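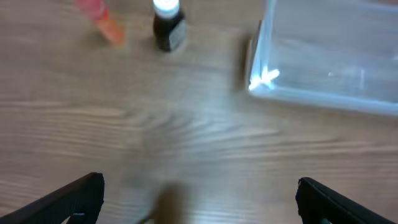 Fig. 1. Wrist view, gripper open: small black bottle with a white cap, clear plastic container to its right.

Robots at Home and at Work
Unit 4 handout: Can a machine tidy a table yet?
Clamville evening course, notes revised August 28, 2022

Please read this before we meet. You don't need any math for this unit, but do bring a bottle from your own kitchen, the smaller the better.

Picking up a bottle and putting it in a bin is my favorite chore in all of robotics. It sounds like nothing! A toddler does it between bites of a cracker. And yet people have built whole careers on it, and I still get a little thrill every time a gripper closes on something and the something comes along for the ride.

1. What has to go right

The robot has to find the bottle, decide where to hold it, get there without knocking it over, squeeze, lift, carry, and let go over the right spot. Each step leans on the one before. Suppose each of 10 steps works nine times out of ten. Multiply it out and the whole chore works a bit more than a third of the time. Try it on a calculator, it's a shock the first time.

2. Seeing

Clear plastic is the classic troublemaker. Look at the container in Fig. 1: you can make out the wood grain through its base, and one corner is mostly glare. Many depth sensors read straight through a wall like that, or return nothing at all. A shiny tabletop adds reflections of its own. Then there's blur. A camera on the wrist moves when the wrist moves, so the closest view you have is often smeared. The red and orange item at upper left in the figure is a good test. What would you call it? I've gone back and forth between a marker and a toy piece, and a program has to pick something too.

3. Grasping

Two flat fingers can do a surprising amount. A bottle standing upright is friendly to them, as long as they come in level and don't bump the cap. Tall and light is harder than short and heavy. Soft things (socks, bread, a half-empty bag of rice) are another world, and we'll spend all of Unit 5 there.

4. Shop floor versus kitchen

On the line we study in the Prellum case, the same part arrives in the same place 600 times a shift. A robot is wonderful at that. The Zutuleck case has 33 different items in mixed bins, and things get interesting fast. Your kitchen is worse than both, and it changes every time someone makes a sandwich.

So, can they do chores yet? Some of them, in tidy conditions, slowly, with a person nearby. I find that very exciting. Expect to argue with me in class.

For next time

Clear a table of 12 small objects using only your thumb and one finger, with one eye shut. Write down every fumble and what caused it. Then read the Prellum case, first half only.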